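Trandircombe Two-Arm Bench Kit: what to budget for and what comes in the crate

Bench equipment / Two-arm cells / Planning notes
Last updated 25th February

The Trandircombe kit is our favorite way to get a first two-arm cell running, and we love helping people plan for one! It gives you two small arms facing each other across one table, a camera at each wrist, one more camera looking over the whole work area, and the software to run it all from a single computer. If you have been putting packing, sorting or box handling on next year's wish list, this is a friendly place to start.

What's included
Two arm mounts with clamps
Two wrist camera brackets
One overview camera with a stand
Pokum control software, single-computer license
Cable set and a bag of ties
Setup guide and practice tasks

What's not included
Arms and grippers (bring your own, or add them to the order)
Table
Computer
Table covering

Planning your space
Allow a table at least 60 inches wide and 40 inches deep. Narrower tables can work for a single arm, but with two you want room for the elbows as well as for the parts. Push the back edge up to a plain wall if you have one, and leave the front open so a person can reach in and swap parts. Outlets on both sides are a real help, and so is somewhere to run the cables off the table.

Think about the surface too. Many of our customers like a soft covering with a printed pattern. It's kind to dropped parts, and the lines make it easy to put a box back in the same place. Pick a color that doesn't match your packaging.
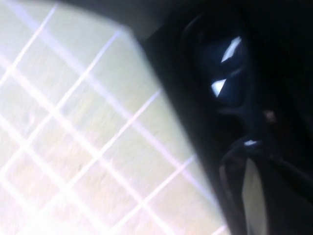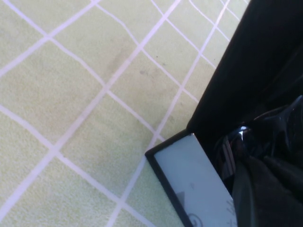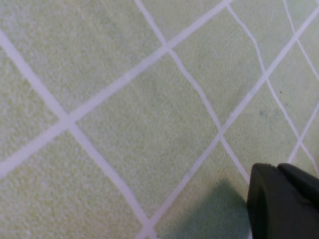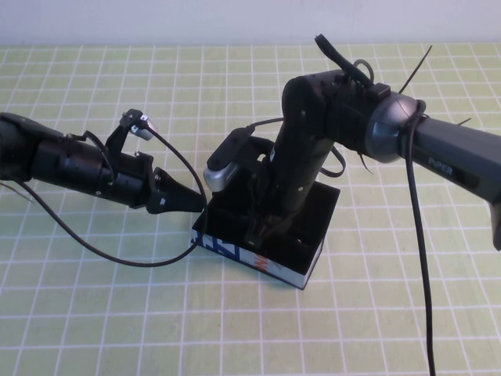
Box work on a green surface with a white line pattern. The last picture shows both arms at the table, with the right gripper reaching into the box.

Budgeting
The arms will be the biggest line on your sheet, so price those first. After that, set money aside for the things people forget: spare gripper pads, a second set of camera cables, and a few hours of paid time for whoever is going to learn the system. We suggest keeping back roughly 15 percent of the total for the first year. Mixed arms are fine, by the way. Pokum treats each side separately, so if you already own one arm you can buy a different model for the other side and keep the one you have.

Lead time and setup
Kits ship in 51 days from order. Orders placed in August take longer, as our bracket supplier Zistisero closes for part of the month. Most of the build is clamping, plugging in and running the camera check, and the guide takes you through all of it with big clear drawings. Do the cable routing last, with both arms moved through their full reach by hand and the power off.

Good to know before you order
Crate weight is 64 pounds, so have a second person ready to lift it.
The brackets fit most small cameras with a standard screw mount.
The Thái gripper add-on has longer fingers for deeper boxes and can be ordered later.
Lighting matters a lot! A bright window beside the table can wash out a wrist camera, so plan for a blind.

Related items: Thái gripper add-on, spare pad set, overview camera stand (tall), Pokum second-computer license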